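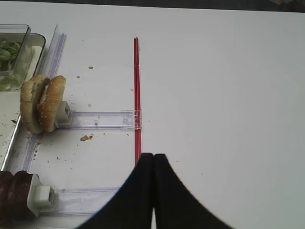

Red straw, sesame seed bun

Get Involved > Calls for Participants > Bus Diaries

Wanted: people who ride the 377 (or gave up on it)

3/15/13 | Posted by the Jundari editor

I'm looking for people in and near Enadham who'd be willing to keep a travel diary for two weeks. Jundari is the little newsletter I put out on getting around this part of the county, and I want to do a proper issue on the 377 bus, the one that runs from Enadham out to Tolentino by way of Hilton. I ride it myself, mostly in the mornings, and I have plenty of opinions about it already. What I need is yours!

You don't have to be a daily rider. If you used to take the bus and now drive, I'd love to have you. Same goes if you bike to the Hilton stop and ride from there, or you only take it when your car is in the shop. The one group I have more than enough of is people who've never been on it but would like to see it canceled. You can still write me a letter.

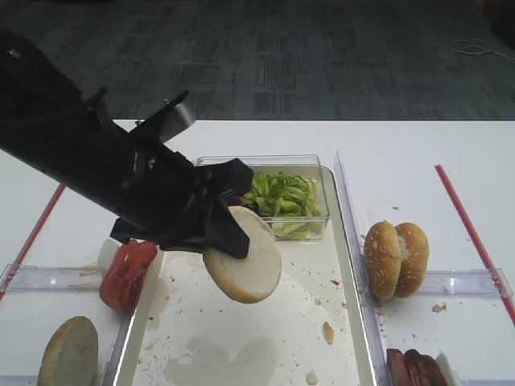 The diary itself is pretty easy. Each day you travel, you jot down where you were going, how long you waited, whether you got a seat, and anything else that seemed worth writing down. If you stayed home, just put that. Paper or email, either one works – I'll mail you a booklet if you want paper. Please put in the dull days too. Last time I tried something like this I got 232 entries and nearly all of them were about snow.

At the end I'll ask you for a longer piece, up to 900 words, on how you get around and what would make you change it. Spelling doesn't matter, I fix that. If writing isn't your thing, we can talk on the phone and I'll type it up.

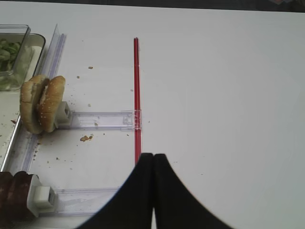 Page last changed: September

I can't pay wages, but everybody who finishes the two weeks gets a 10-ride ticket and a copy of the issue. We print 1000 and they do go, so yours will be set aside. I won't use your name unless you tell me to, and I'll leave out your street and your employer.

You need to be 18 or older and make at least three trips a week of some kind, walking included. I'm especially short on people from the Tolentino end, and on anyone who works nights and has to figure out the ride home after the last bus.

To sign up, drop a note in the Jundari box at the Enadham library, or use the contact form and put "bus diary" in the subject. Tell me where you usually start, where you usually end up, and whether you want paper or email. I answer in the evenings, so give me a day or two – and if you ride with a friend, bring them along, two diaries from the same trip would be great.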